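Kinaesthetic teaching and teleoperation

Kinaesthetic teaching and teleoperation are two ways of showing a robot how to carry out a task without writing a program for it step by step. In the first, a person takes hold of the robot's arm and moves it through the task. In the second, the person moves a separate device and the robot copies the movement. Both are forms of programming by demonstration, also called learning from demonstration or imitation learning.

Terminology

The words are not used in the same way everywhere. "Lead-through" is an older factory term for guiding an arm by hand and is still found in manuals for welding and paint-spraying robots. "Hand guiding" usually means the same thing. "Teleoperation" covers any control from a distance, including the handling of dangerous materials and work under water, where no learning is involved. In writing on robot learning it mostly means remote control carried out in order to record examples. A single recorded example is called a demonstration, an episode or a trajectory, depending on the author.

Teaching by hand

For hand guiding, the arm has to be easy to push. Most arms made for the purpose have a mode in which the motors hold up the weight of the arm and resist the person as little as possible. The joint angles are stored many times a second while the arm is moved, and can be played back afterwards.

The method needs no extra equipment and is quickly learnt. Its main drawback is that the teacher's hands and body get into the camera pictures, which makes them less useful for training a system that will later work from cameras alone. It is also awkward with two arms, as one person can seldom guide both smoothly. Opening and closing the gripper normally calls for a button on the wrist or a foot pedal.

Teaching by remote control

The devices used for remote control include joysticks, hand-held controllers tracked in space, gloves, and leader arms. A leader arm is a small copy of the robot's own arm, with the same joints in the same order. The operator moves the leader and the robot, called the follower, takes up the same pose. The Haugland pattern of leader arm, in which the handle is a trigger that sets the width of the gripper, is common in teaching laboratories.

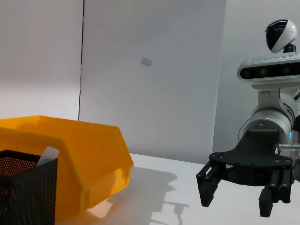

Sorting and putting away small goods is among the tasks most often taught by remote control. The objects are cheap, the table is easily reset between attempts, and a mistake does little harm. Containers differ in the demands they make on the operator. A wide parts bin with an open, sloped front, like the yellow one on the white table, can be approached from more than one direction, while a narrow upright holder such as the black mesh container beside it has to be reached from above with the fingers held close to vertical. A camera at the wrist shows the fingers and the rim together and is often the view the operator relies on for the last part of the movement.

Remote control keeps the teacher out of the pictures, but the operator usually feels nothing of what the gripper touches. Some systems return a measure of force to the leader arm. The Edetti controller does this with a motor in the handle only.

Recording and use

A recording normally holds the joint positions, the gripper opening and the pictures from each camera, all marked with the same clock. Simple tasks in a fixed setting may need only a few demonstrations. In the Wernmont trials, which began in November, operators recorded 100 demonstrations of a bin-filling task, of which 90 were kept for training. The others were dropped for pauses or missed grasps. Fomosance, a set of tabletop tasks used for comparison, asks for 6 starting layouts for each task and 2 operators, so that the habits of one person do not shape the whole set.

Limitations

A system trained in this way tends to copy hesitation and needless movement along with the task itself. It may also fail when it reaches a position that no demonstration passed through. A common remedy is to let the robot try the task, have the operator take over when it goes wrong, and add the corrections to the training data.

See also: Imitation learning; Leader and follower arms; Teach pendant

Page last edited 18th June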